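Telcombe Practice for Hand-Held Gripper Work

The Telcombe Practice is a set of rules for recording manual tasks with hand-held grippers, used to teach robot arms. First written at Stikovia, later taken up by Dasero and a few smaller shops. Not a formal standard. No certification, no logo.

Scope

Covers two-handed table work by one seated or standing operator. Mobile robots are out of scope, so are powered tools. Each gripper carries a marker cube, and the cube faces have to stay clean and uncovered. Scratched faces get replaced, not touched up with pen.

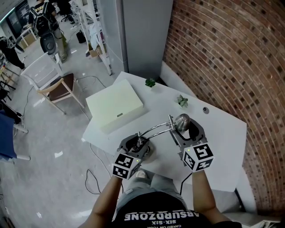

Sessions run 55 minutes at most, then a break. Operators may stop sooner, no reason needed. Version 2 added the rule on sleeves and jewelry: nothing loose below the elbow, watches off. Cables should be kept clear of feet and chair legs. Earlier text only said "tidy", which everyone read differntly.

Bystanders

Other people may be in the room. They stay out of reach of the operator and should know recording is on. Faces are blurred before files leave the site. Thevar keeps a stricter house rule and posts a notice on the door.

Records

Failed tries are kept and labeled, never deleted. A dropped object counts as a failed try even if its picked up again. Logs are held for 5 years.

Criticism

Mostly about the break rule, which some sites call too loose for heavy objects. Weight limits were drafted in November but left out of the current text. See also: marker calibration, operator consent.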